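April, late evening

Well, I have finally begun on the back room, and I am writing this with a mug of tea going cold beside me and my feet up on the other chair, so I shall probably ramble. It has been on the list since we came to Skellness and I have walked past that door every day telling myself it would be a good wet weather job. We have had all the wet weather anyone could ask for and it still did not get done. This morning I woke before six with the gulls going over the roof and thought, right then, today, before you can talk yourself out of it.

The first hour I did nothing useful at all. I opened boxes and sat on the carpet and read things. There was a bundle of letters from Shona, the ones from her first winter away, and I read every one of them and had to go and wash my face. Then there was the tin with all the receipts in it, including the one for the old cooker, 650 pounds, which I remember Murdo saying was daylight robbery, and we had it nineteen winters, so I think we had our money's worth! I have put the letters in the bedroom drawer and the receipts in the stove.

After that I got going properly. Emese came by at eleven with a poppy seed cake (still warm in the middle, she had wrapped it in a tea towel) and stayed to help, though I told her she needn't. She is so much quicker at deciding than I am. I hold a thing up and think about who gave it to me, and she says keep or go, and waits with her hand out. We filled four sacks before lunch. She took the curtain material for her niece, which pleased me no end, as it is good heavy stuff and I was never going to make it up.

The big metal bin was the part I had been dreading. It has done the rounds of every shed we ever had and it looks it, all scratched and chipped, and I had got into the way of dropping anything small into it and shutting the door. We got it up onto the table between us and took most of it out by the handful, a great heap of screws and string and dead batteries, and then I went slower with what was left.
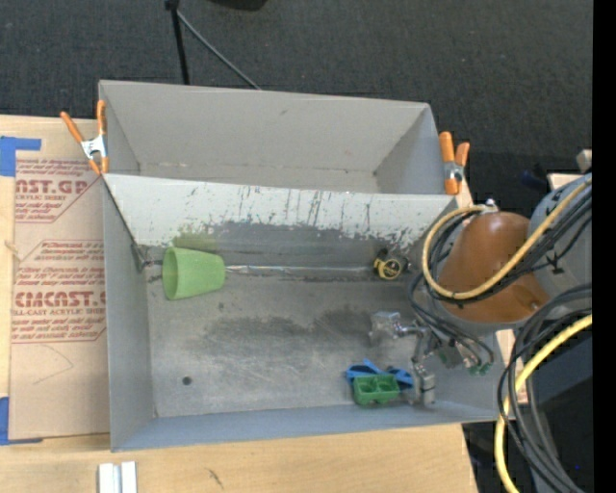 The old bin on the table, with the green cup, the tape measure and the two orange clamps.

I was so glad to see the tape measure. I had blamed Lewis for that tape measure, out loud and more than once, and I shall have to ring him tomorrow and say sorry. He will be unbearable about it. The green cup I think must have come from a picnic set, and I have a feeling it goes back to the summer at Hokier when it rained on us for six days and we ate sandwiches in the car with the windows steamed up. I can't find any others to go with it. It could go in the greenhouse for scooping compost, I suppose, and then it would be some use to somebody.

As for the blue plastic thing with the arms, and the green block with the two square hollows in it, I haven't the faintest idea. Emese thought they might belong to a toy. I said they might be off something important, and that is exactly how I come to have a back room like this one. They can stay where they are for a week and if I haven't thought of anything they must go.

The clamps are staying. I like a good strong clamp, and those orange grips are easy to spot, even for me without my glasses on. I want a pair for when I glue the leg of the piano stool, which has been leaning against the wall in the hall since before Christmas looking sorry for itself.

We stopped at half past three for the rest of the cake. Emese told me all about her sister's new kitchen and how the fitters put the cupboard doors on upside down, and we laughed so much that I had to hold on to the table. Then she had to run for her bus and I did a bit more alone, but the heart had gone out of it and my back was grumbling.

So, still to do: the shelf under the window, the two suitcases, and whatever is in the box marked MISC in Murdo's writing. I must ask him about that before I open it. I ought to give the bin a good scrub as well, I keep looking at that yellowy smear on the divider and wondering what on earth I spilled.

Soup for supper, and toast. Rain again now. I am going up with a hot water bottle and I don't intend to read more than one chapter.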